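The Second Planner

At Sirkever, the software team spends most of its week on a problem that sounds small: deciding what an arm should do next. Moving the arm is handled by a controller that has not changed much since November. Choosing the move is the job of Maven, the planner the company has been rewriting for two years.

Maven takes a typed request, such as "put the bread away," and breaks it into steps. Each step carries a condition that has to be true before the arm may start.

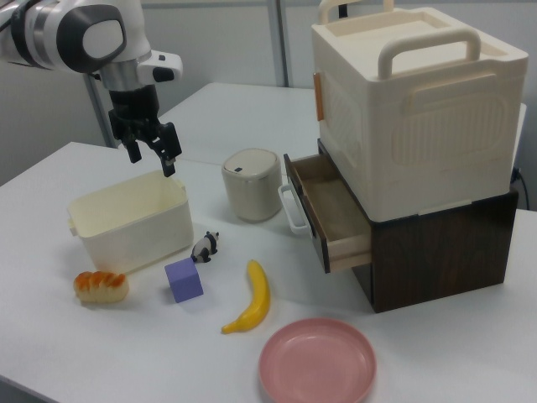

Toy food, a bin and an open drawer on the test table at Sirkever.

The old version kept one long plan and threw it out when anything changed. The new one stores the plan as a tree and repairs only the branch that failed. In a run of 2510 simulated requests, the team says, 52 ended with no valid plan – most of them cases where two objects were wanted in the same spot.
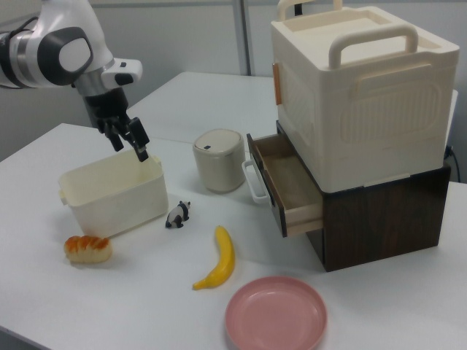
Perception is a separate program called Sasis, and it is where most of the arguments start. It gives every object a label, a position and a confidence score, and Maven has to decide how far to trust each one. A small panda standing by the corner of a bin can have its outline merged with the bin's, and then the planner believes there is one thing to move. Sasis now keeps both guesses alive for up to 4 seconds and asks for another view before it drops one.

The second view comes from a different angle, so the two sets of positions have to be matched. That code is short and old, and it is next on the list to be replaced.

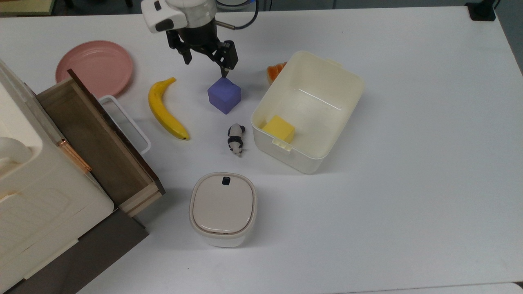 Vondráček would rather see the matching code left alone and the logging fixed first, on the grounds that a bad plan is hard to trace when the planner and the perception program keep separate clocks. A shared log format is being tested now. Maven writes to it already – Sasis does not.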